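NOTICE OF DETERMINATION
June 14, 2018

The Travska Office of Low Airspace has considered the application of Droron to fly unmanned aircraft over the river between the hours of dusk and dawn. The application ran to 27 pages. Page 8 was a letter from the pilot's mother.
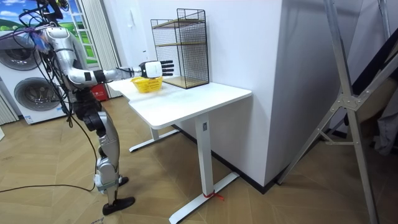 A robot's hand above a yellow basket.

The Office notes that the applicant, Teodora Leka, attended the hearing in person and answered all questions put to her. Asked what the aircraft would carry, she replied that it would carry the post. Asked to whom, she named the Nedeljković household on the far bank, which has had no bridge since January.

The inspector observed that the household had made no request for post. Ms Leka agreed. She said that she had written the letters herself, ten of them, and that two had already been refused by the ferryman. 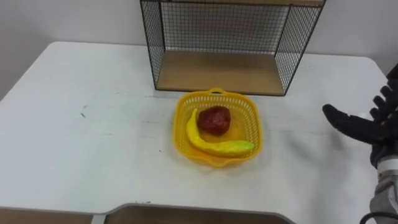 The Office has no rule concerning the contents of letters. It has a rule concerning lights, and the applicant is directed to fit one, green, to the underside of each aircraft, so that it may be seen by any person waiting at a window.

Permission is granted until the bridge is mended.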